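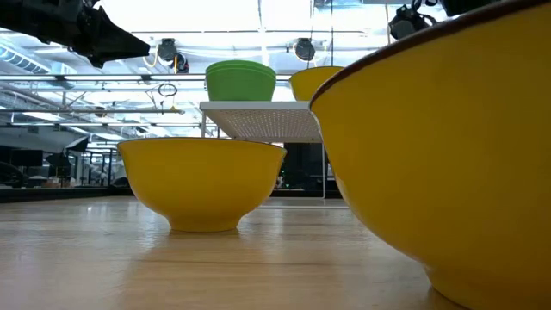
Section 4. Fitting the Fetetness luggage rack and panniers

The steps in this section cover the Fetetness rear rack and the two Garum soft panniers supplied with it. The kit fits all Brunton twin-cylinder models with a bolt-on grab rail. If your motorcycle has a welded rail, stop here and order the adapter plates listed in Section 9.

Read the whole section once before you pick up a tool. A first fitting takes most people an afternoon. Taking the panniers off and putting them back on afterward takes a few minutes.

4.1 Tools

5 mm and 6 mm hex keys
13 mm socket and ratchet
Torque wrench that reads in newton-meters
Medium-strength threadlocker
Masking tape
A clean rag

The hex keys in the parts bag are for roadside checks. They are too short for the final tightening.

4.2 Before you start

1. Park on level ground and put the motorcycle on its center stand. If it has no center stand, use a paddock stand under the swingarm. Don't work with the motorcycle on its side stand.

2. Turn off the ignition and take out the key.

3. Let the exhaust cool. The left pannier support runs close to the muffler and your forearm will be near it for much of the job.

4. Remove the seat and set it aside, cover side up.

5. Put masking tape over the painted edges of the tail section, from the grab rail bolts back to the light. The rack arms will touch the paint while you line them up.

CAUTION: The tail light wiring runs under the left side of the tail section. Don't clamp, drill or tie anything to it.

4.3 Removing the grab rail

1. Loosen all four grab rail bolts half a turn before you remove any of them.

2. Take out the two rear bolts, then the two front bolts. Support the rail with your free hand.

3. Keep the spacers. There is a long pair and a short pair, and the long pair goes back in at the front.

4. Clean the threads with the rag. If a bolt is bent or its threads are damaged, replace it with one of the same length and grade.

Note: The grab rail is not used with the rack. Store it with its bolts in case you sell the motorcycle or want to go back to the standard setup.

4.4 Fitting the rack

1. Place the long spacers over the front mounting holes and the short spacers over the rear holes. A small dab of grease will hold them in place.

2. Lower the rack onto the spacers. The Cernex stamp goes underneath, facing the wheel.

3. Put one drop of threadlocker on each of the four new bolts and start them by hand. Each bolt should turn in at least three full turns with your fingers. If it doesn't, take it out and line up the rack again.

4. Look along the motorcycle from behind. The rack should sit level with the seat rails. There is a little play in the holes to let you correct it.

5. Tighten the bolts with the ratchet until they are snug, working in a cross pattern.

6. Set the torque wrench to 17 Nm and tighten in the same pattern.

CAUTION: Don't go over 17 Nm. The captive nuts in the subframe can tear loose, and the repair means removing the tail section.

4.5 Fitting the pannier supports

1. The supports are marked L and R on the inside of the lower bend. Left and right are as seen by a rider sitting on the motorcycle.

2. Hang the L support from the two hooks on the rack, then swing the lower end in toward the passenger footrest bracket.

3. Fit the lower bolt, washer and lock nut. Leave the nut finger tight.

4. Do the same with the R support.

5. Fit the cross brace behind the license plate. It holds the two supports apart and must not be left off, even if you only plan to carry one pannier.

6. Tighten the cross brace first, then the lower bolts with the 13 mm socket.

7. Measure across the widest part of the lower bends and the rear edge of the muffler bracket on the left side. The gap between support and muffler should be at least 80 mm. If it is less, loosen the lower bolt, pull the support outward and tighten again.

Note: On models built with the high exhaust, use the longer L support, part number 278. It is sold separately.

4.6 Attaching the panniers

1. Undo the buckles and open the mounting flap on the back of the pannier.

2. Slide the flap over the top rail of the support from the outside.

3. Pull both upper straps down and forward until the back panel lies flat against the support.

4. Pass the lower strap behind the lower bend, through the buckle, and pull it tight.

5. Tuck every loose strap end into its elastic keeper.

WARNING: A loose strap end can wind into the chain or rear wheel and lock it. Check all the straps before every ride and at every fuel stop.

4.7 Loading

Put heavy items low and toward the front. Keep the two sides close to equal in weight. Tents and sleeping bags can go across the top of the rack - tie them down with two separate straps, each running to its own pair of hooks.

The load limit for your model is on the label inside the pannier lid. It includes the pannier itself. The total for rider, passenger and luggage must also stay under the figure in the owner's handbook, and on a two-up trip you will usually reach that limit first.

Raise the rear tire pressure and the spring preload to the handbook settings for a full load. Check the headlight aim afterward, with the rider seated.

4.8 First ride and follow-up checks

1. Ride a few slow miles with the panniers loaded. Try some tight turns in an open parking lot to get used to the extra width.

2. Stop and push down on each corner of the rack. It shouldn't move or click.

3. Check the torque on all four rack bolts after the first 200 miles, and again at each service.

4. Look at the inner face of the left pannier for heat marks. If the fabric is shiny or stiff, the pannier is too close to the muffler. Go back to step 7 in 4.5.

The rear of the motorcycle will feel heavier in crosswinds and when you lift it off the side stand. If you feel a weave at highway speed, slow down gradually without braking hard, pull over where it's safe and check the load.

Changes in this issue

Section 4 revised May 22, 2020. Step 5 in 4.5 now comes before the final tightening. Torque value confirmed by Marama Paewai. Loading notes rewritten by Rangi Goodwin.

Continue to Section 5, Rain covers and inner bags.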